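サポートチケット
件名:背景布キット(黒)の文字が落ちる、布にしわが残る、スタンドが傾く
製品:Deltard 背景スタンド+黒布セット、Manora フォーム文字(貼り付け式)
受付番号:562
状態:解決済み(一部、経過を見る)
起票者:Renu Upadhyay
担当:Lesego Kruger

起票者からの最初の連絡

お世話になっております。Prorimthorpe の教室で工作と発表会の準備を担当しております Upadhyay と申します。日本語は勉強中ですので、失礼な表現がありましたらお許しください。

発表会のために、黒い布の背景を部屋の奥に立てました。布の上のほうにフォーム素材の色文字を貼っています。次の三つの問題が起きています。

(1)文字が夜の間に落ちます。毎朝、一つか二つが床にあります。落ちない文字も斜めになります。
(2)布のしわが取れません。箱から出したときの折り目と、あとからできた大きなたるみと、両方あります。
(3)スタンドが少し前へ傾きます。倒れたことはまだありませんが、子どもが近くを通りますので心配です。

すでに試したことも書きます。文字の裏の粘着シールを新しいものに替えました。結果は同じでした。布は一度手で引っ張って伸ばしましたが、午後には元のたるみに戻りました。スタンドの脚は一番広く開いているつもりです。

どの問題から直せばよいか、順番を教えていただけますでしょうか。

担当からの返信 1(Kruger)

Upadhyay 様
ご連絡ありがとうございます。三つの問題は互いに関係している可能性があります。布がたるむと文字を貼った面が曲がり、粘着の力が弱くなります。布の重さが片側に寄れば、スタンドも傾きます。そのため、スタンド、布、文字の順で確認をお願いいたします。

まず、次の点を教えてください。
・横棒の長さは何段階目まで伸ばしていますか。
・布の上部は、横棒に筒のように通していますか。それとも掛けてクリップで止めていますか。
・布の近くに、ケーブルなど他の物が掛かっていませんか。

起票者からの返信 1

Kruger 様
早いお返事をありがとうございます。順番にお答えいたします。

横棒は最後の段階まで伸ばしました。布の上部には筒がありますが、通すのが難しかったので、掛けてクリップで止めています。クリップは教室にあった洗濯用のものと、キットのものを混ぜて使っています。足りない場所もあると思います。

ケーブルのことは考えていませんでした。確認します。
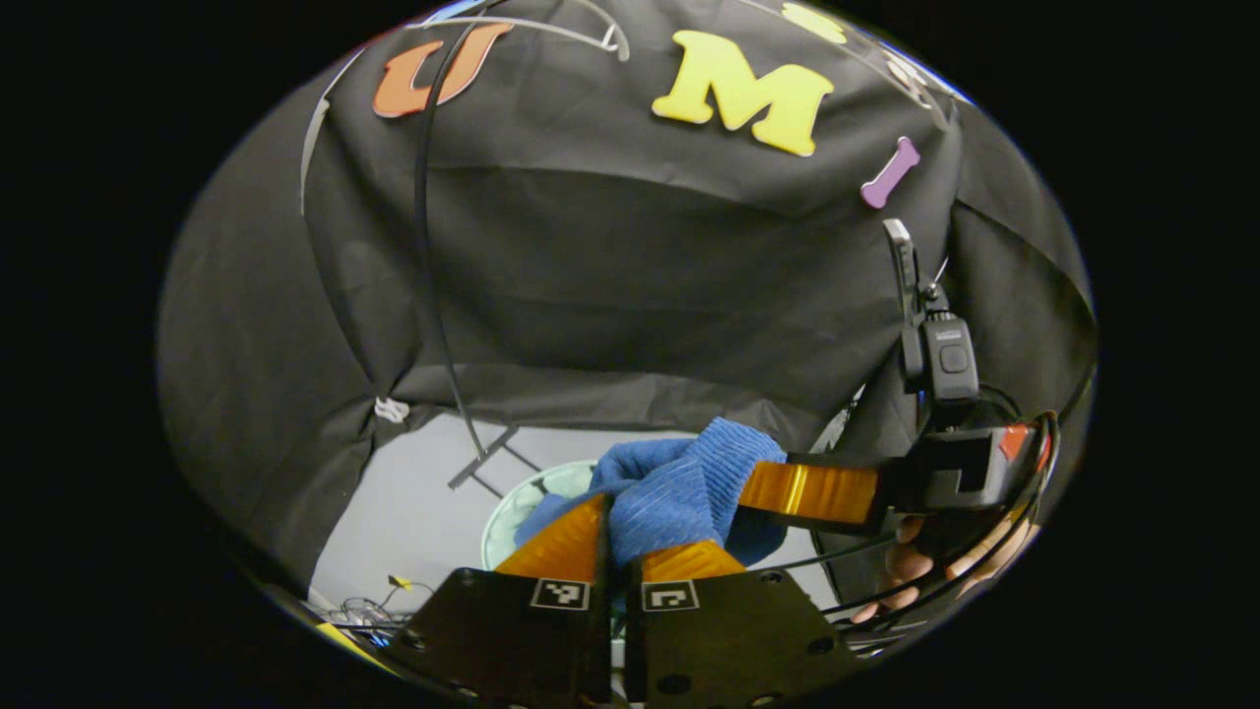

スタンドの傾きについて、水準器のアプリで測りましたので、先に報告します。支柱は前へ少し倒れていて、右より左のほうが大きいです。ご質問のケーブルは、左の上から黒い長いものが一本、布の前をほとんどまっすぐ下がっています。白い細い線も、布の上の縁に沿って曲がって通っています。これを布と一緒に横棒へ掛けてしまいましたので、左が重い理由かもしれません。床の左のほうにも細い線が絡まったままで、恥ずかしいです。下のほうの白い小さいクリップは、左の折り目をつまんでいるものです。オレンジの「U」は少し傾き、紫の「I」は斜めになっています。布の下からはスタンドの黒い脚も見えますので、脚の開き方も見ていただければ助かります。

それから、一つ質問を追加します。この布はアイロンをかけてもよいでしょうか。箱の中の紙には洗濯の記号だけがあり、私には温度の意味がよく分かりませんでした。

担当からの返信 2(Kruger)

Upadhyay 様
詳しいご報告と写真をありがとうございました。とても分かりやすいです。

ケーブルと線は、布と横棒から外してください。軽いものでも、床まで下がっていると、誰かの足が触れたときに布全体が引かれます。電源につながっている線の場合は、先に電源を切り、プラグを抜いてから作業をお願いします。

クリップについてです。下のほうで布をつまむと、そこから上へ斜めのしわが伸びます。下のクリップは一度すべて外し、上を整えてから必要な場所だけに戻してください。洗濯用のクリップはばねが弱いものが多く、横棒には向きません。

アイロンは低い温度で、裏から、当て布をしてかけてください。スチームは布から少し離して使います。フォームの文字が付いたままでは絶対にかけないでください。文字の素材は熱で縮みます。

作業の手順は次のとおりです。

1.文字をすべて外し、平らな場所に置く。
2.線とケーブルを外し、床の線もまとめる。
3.布を横棒から下ろす。
4.脚を開き、中央の留め具が水平になるところで締める。開きすぎると支柱が浮きますので、「一番広く」ではなく「水平」が目印です。
5.支柱の下に、左右それぞれ砂袋などの重りを置く。
6.布にアイロンをかけ、冷めるまで折らずに置く。
7.筒に横棒を通し、二人で同時に持ち上げて支柱に固定する。
8.左右の端だけをクリップで軽く引く。
9.文字は最後に貼る。

終わりましたら、結果をお知らせください。

起票者からの返信 2

Kruger 様
手順の8まで終わりました。同僚の Shalini Tomar さんに手伝ってもらいました。時間は全部で二時間ほどかかりましたが、そのうちの半分はアイロンです。

スタンドは良くなりました。私は留め具を水平より下まで押していました。「広いほど安全」と思っていましたが、間違いでした。今は水準器でも、左右ともまっすぐです。砂袋は教室にありませんでしたので、同じ大きさの袋に米を入れて代わりにしました。問題があればご指摘ください。

布は、箱の折り目がほとんど消えました。ただ、真ん中に縦の線が一本だけ残っています。正面から照明を当てると見えますが、横からは見えません。

筒に横棒を通すときは、棒の先の金具が布に引っかかりました。Tomar さんが、金具に薄いビニール袋をかぶせて通す方法を考えてくれました。これはとても楽でしたので、ほかのお客様にもお伝えいただけるとよいと思います。

文字はまだ貼っていません。粘着シールをまた使うべきか、迷っています。

担当からの返信 3(Kruger)

Upadhyay 様
スタンドの件、安心いたしました。米の袋でも構いませんが、湿気と虫にご注意ください。長く使う場合は砂袋をおすすめします。

縦の線は、布が横棒に掛かっているうちに弱くなることが多いです。二日ほどそのままにして、残るようでしたら、掛けた状態で裏から弱いスチームを当ててください。

ビニール袋の方法は、社内の案内に加えるように提案しておきます。

文字の件は、素材担当の Awasthi に引き継ぎます。

担当からの返信 4(Sushil Awasthi)

Upadhyay 様
素材担当の Awasthi です。フォーム文字の裏の粘着シールは、紙や壁のような平らな面のためのものです。布では表面の細い毛に付くだけで、布の本体には付きません。新しいシールに替えても同じ結果になったのは、そのためと思われます。

布に貼る場合は、次のどちらかをお試しください。

方法A:安全ピンを布の裏から通し、文字の裏に貼った布テープの輪に掛ける。重さに強く、取り外しもできます。
方法B:文字の裏に面ファスナーの硬いほうを貼る。布の毛が十分にある場合だけ使えます。目立たない場所で、先に一つだけ試してください。

大きい文字は上の二か所で支えてください。一か所だけですと、そこを中心に回って斜めになります。

起票者からの返信 3

Awasthi 様、Kruger 様
ご説明をありがとうございました。シールがなぜ付かなかったのか、よく理解できました。

先に方法Bを試しました。夕方に一つ貼り、翌朝 5 時に見たときはまだ付いていましたが、昼前に落ちました。この布の毛は短いようです。そこで、方法Aに変えました。

方法Aは少し手間がかかります。「M」のような大きい文字は、ご指示のとおり二か所で支えました。小さい文字は初めは一か所にしましたが、やはり回りましたので、こちらも二か所にしました。位置をそろえるために、横棒から糸を一本水平に張り、その糸に文字の上を合わせて、あとで糸を外しました。

安全ピンは初めに 13 本用意しましたが、途中で足りなくなり、買い足しました。安全のため、先がすべて裏側で閉じているか、子どもが来る前に毎朝手で触って確認することにしました。

三日間このまま置きましたが、文字は一つも落ちていません。縦の線も弱くなりましたので、スチームは使わないことにいたします。

最後にお願いがあります。キットのクリップを追加で購入したいのですが、部品だけの注文は可能でしょうか。洗濯用のものは洗濯に戻しました。

担当からの返信 5(Kruger)

Upadhyay 様
良い結果のご報告をありがとうございます。クリップは部品番号 1140 でご注文いただけます。教室の名義でのご注文は Shivam Singhal が担当しておりますので、このチケットの受付番号を添えてお申し込みください。

文字については、発表会が終わるまで「経過を見る」とさせていただきます。スタンドと布は解決済みにいたします。

起票者からの返信 4

承知いたしました。クリップの注文は本日送りました。発表会のあと、布をどのように畳んで保管すればよいかも、そのときに改めて質問させてください。箱に戻すと、また同じ折り目が付くと思いますので、紙の筒に巻くことを考えています。筒の長さは布の幅より長いほうがよいでしょうか。
どうぞよろしくお願いいたします。

担当からの返信 6(Kruger)

はい、布の幅より少し長い筒をおすすめします。表を内側にして巻き、立てずに寝かせて保管してください。安全ピンは巻く前に必ずすべて外してください。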